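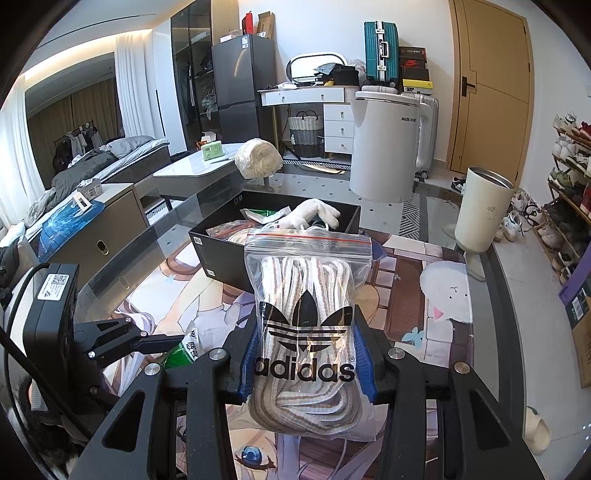 I have finally sorted out the little things! You know the ones – spare laces, cold remedy sachets, the bits that float from drawer to drawer and are never there when you want them. I've been meaning to do it ever since I moved to Demville, and on 15th March I put the kettle on and got stuck in.

My whole system is one open black box on the desk. No lid, no dividers, no fancy inserts. I did look at a set of drawer organisers from Workach, and they were lovely, but I'd have spent 50 pounds to store things worth a fraction of that. The box was already in the flat and it's just the right size.

The adidas laces were my favourite find. They're white with thin stripes in a greyish pink, still in their clear zip-top bag, and I'd completely forgotten I had them. I've got a pair of trainers crying out for fresh laces, so they're staying near the top!

Then came the medicine. I like to have cold granules in for the winter (the sort you stir into a mug of hot water), and I'd been keeping them in three different places, including a coat pocket.
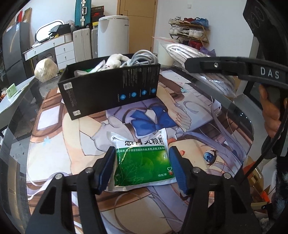 Cold remedy granules, 10 g to the packet, on my favourite desk mat.

Can we talk about the mat for a second? The lavender hair, the big blue bow, the fluffy white animal over on one side – it cheers me up every time I sit down. It had been buried for weeks, so seeing the full picture again was a treat in itself.

The white plush has a place in the box too, with its long limbs flopped over everything else. I did try it on the shelf first, but it looked much happier in there.

Next up is the cable drawer. I may need more tea for that one.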